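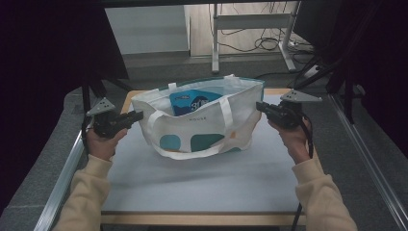

Canvas tote, one gripper in each hand, blue package inside.

Home > Forums > Demonstration Work > Good Practice
Print this page | E-mail this thread
Filed under: Handheld grippers, Written rules, Soft goods

hajar_ab
Thursday, March 30, 2023
Hello everyone! I've been asked to tidy up our house rules for handheld gripper demos at Pidedstead, and the part I keep going back and forth on is soft goods - bags, towels, anything that slouches. Our draft says the bag must be set back to the same shape before every take, handles included. I wrote that line myself and now I'm having doubts (it took me most of November to get the draft this far, so be gentle). How strict are the rest of you?
- Hajar Ait Brahim

veko_nights
Gentle it is! I'd drop the line. We kept a rule like that for 2,000 takes on the Veko job and ended up with lovely, tidy takes of one single bag shape. Let the handle fall where it falls. A handle sagging across the front like yours is just the kind of thing I'd want left in.

Dede Dankwa
I'm going to disagree with my friend above, with affection. If you let everything drift, people drift too, and by the afternoon they're all setting the bag down the easy way. Ours is rule 11, and it asks for a shape drawn from a list of starting shapes. Dull to run, I admit, but when take 712 looked odd we could go back and see how it was meant to begin.

brophy_bench
Can I put in a word for cables? Your right-hand gripper has its cable running back along the forearm, and that's how we like it at Brophy too. We write it down as a rule: along the arm, never across the board. And sleeves snug at the wrist, please.

veko_nights
Dede, a list I could live with. Who writes it, though? Ours would be nothing but upright bags.

Dede Dankwa
Two people who don't do the takes. It was one at first and we got his taste in bags, bless him.

hajar_ab
Thank you all so much, this is more than I hoped for! I'll take out "same shape" and try a list, and the cable line is going in tonight. Does anybody on Zallus put what's inside the bag on the list as well, or only the bag?

Reply | Previous thread | Next thread | Back to top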